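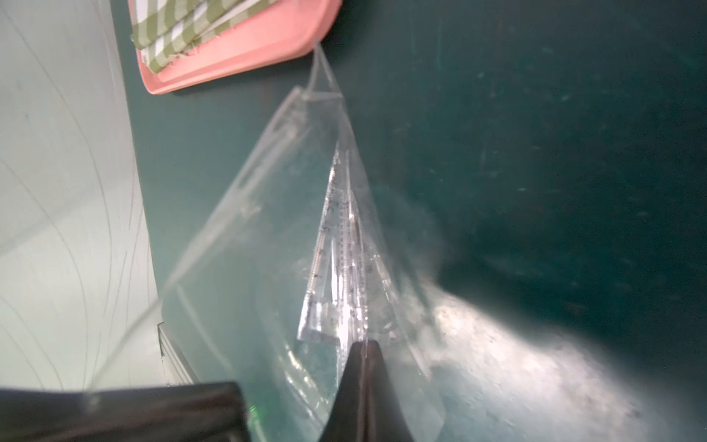
So I finally got going on the school supply drawer, the one that sticks because something is always jammed at the back. My big problem is the flat stuff. Pencils go in a cup, fine, but rulers and triangles slide under everything and I end up buying more every fall! I've started putting each geometry set in its own clear zip-top bag, like the one on the green table there with the set square in it, and the pink tray is for cloths only. Does anyone have a better system, or are bags the way to go?

Home | Forums | Storage & Tidying | New posts | Log in
Search this forum Go Advanced

firkora_59 wrote:
Bags all the way. I did my whole craft closet like that in June and I can find things now. Get the ones with a real zipper ridge, the press kind give up on you after a month.

drawerqueen wrote:
Gotta disagree. A triangle has corners, and corners go through bags. I went through a box of them before I switched to a flat pencil case from Bilanside. It costs more but you buy it once.

firkora_59 wrote:
Mine haven't poked through yet?? Maybe you're stuffing too much in one bag.

drawerqueen wrote:
One ruler, one protractor, two triangles. That's just a normal set lol

mevum308 wrote:
Both of you are skipping the scratching. Clear plastic rubbed against clear plastic gets cloudy and then the little numbers are a pain to read. I slip a sheet of paper between the pieces. And I'd keep the bag, because with a case you can't see what's in there and my kids won't open anything they can't see into.

Original poster again:
Ooh, paper I can do. Mine are hard to read when they're all piled up on each other anyway. Keeping the bags for now, and if a corner pokes out drawerqueen gets to say she told me so. Still no idea what to do about the compass (the pointy kind).

drawerqueen wrote:
Cork on the tip. I'll wait :)

Comments (3)

tapeandtwine: Wine cork, cut in half. Works on the compass and on my seam ripper.

pat_in_107: I just hang the triangles on a nail by the desk.

mevum308: A nail is fine until you need the wall.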